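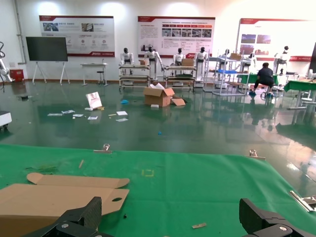 Figure 6. Carton blank, flat on the covered work table.

Folding and taping the Drando carton

Before you start, clip the table cover along the far edge and check that the carton code on your packing list reads 223.

1. Lay the blank flat, with the long flap away from you.
2. Fold each crease once by hand, then open it again.
3. Square up the sides and close the bottom flaps.

Note: Blanks stored in a cold room are stiff. Leave them indoors overnight. 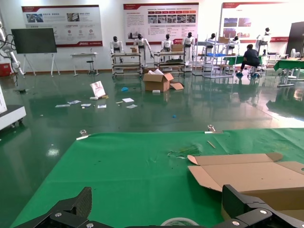
Tape goes on last. Run one strip down the center seam and 10 cm past each end — no more, or it will cover the label area. Keep the roll of clear tape at the near side of the table and the partly opened carton to the right. Press the strip down from the middle outward.

Caution: Do not cut tape toward your hand.

4. Turn the carton over and fold in the top flaps.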